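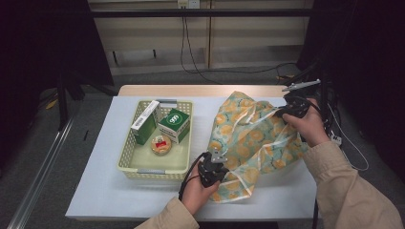 Korb und Beutel auf dem Tisch, Stand heute.

Vorratsschrank, Teil 4: Korb oder Beutel

2019-02-06, abgelegt unter Haushalt

Nachtrag zum Umbau des Vorratsschranks. Das obere Fach hat eine lichte Tiefe von 38 cm, daran hat sich seit dem letzten Eintrag nichts geändert. Geändert hat sich die Frage, worin die kleinen Packungen stehen sollen. Bisher lagen sie lose im Fach, mit dem bekannten Ergebnis: Was hinten liegt, wird nachgekauft.

Zur Auswahl standen zwei Behälter, die beide schon im Haus waren. Der Korb ist flach, rechteckig, aus Kunststoff, hell gelbgrün, die Wände gitterartig durchbrochen. An zwei gegenüberliegenden Rändern sitzt je ein grauer Griffclip. Der Beutel ist dünner, halb durchsichtiger Stoff mit Blütenmuster und wiegt ohne Inhalt praktisch nichts.

Gewicht auf der Küchenwaage, Korb mit drei Packungen: 778 g. Für das obere Fach ist das unkritisch. Die Bodenträger von Clanow, die ich im August eingesetzt habe, halten deutlich mehr aus.

Beobachtungen zum Korb:

Der niedrige Rand ist für runde, flache Behälter richtig. Die hellbraune Dose mit dem durchscheinenden Deckel liegt vorn auf dem Korbboden, und das kleine Etikett obenauf bleibt von oben lesbar. Bei hohen Schachteln sieht es schlechter aus. Die weiß-grüne ragt deutlich über den Rand und muss schräg an die Wand gelehnt werden, sonst kippt sie beim Herausziehen nach vorn. Der grüne Würfel steht überall stabil und kann als Gegenlager dienen. Zieht man den Korb am vorderen Clip heraus, läuft er auf dem Regalboden sauber geradeaus. Zieht man an einer Ecke, verkantet er an der Seitenwand.

Beobachtungen zum Beutel:

Er hat keine Eigenform. Leer fällt er in sich zusammen, und zum Befüllen muss man ihn an einer Ecke hochhalten. Mit einer einzelnen Schachtel geht das, mit mehreren Teilen wandert alles nach unten in die Mitte. Als Behälter im Regal scheidet er damit aus. Für Teebeutel und Backpulver am Haken der Schranktür kommt er weiterhin in Frage. Der Haken ist ein Trinix, geklebt, hält bisher.

Auf dem Tisch liegt für solche Arbeiten ein hellblaues Laken. Die Platte ist geölt und nimmt Kratzer übel, und Krümel aus alten Packungen lassen sich mit dem Laken in einem Zug zum Balkon tragen. Am hinteren Rand reicht es nicht ganz, dort bleibt ein Streifen Holz frei. Ein größeres Laken lohnt den Aufwand nicht.

Ergebnis: Der Korb kommt ins obere Fach, Griffclip nach vorn, hohe Schachteln hinten, flache vorn. Einen zweiten Korb gleicher Bauart habe ich bei Brisness gesucht und nicht gefunden. Das Modell von Espiritu hat geschlossene Wände und ist für das Fach zu tief.

Offen ist noch die Beschriftung. Auf der Gitterwand haftet kein Klebeetikett, die Stege sind zu schmal. Vermutlich wird es ein Kartonanhänger am Clip, mit Schnur. Maße folgen, sobald ich das untere Fach ausgeräumt habe.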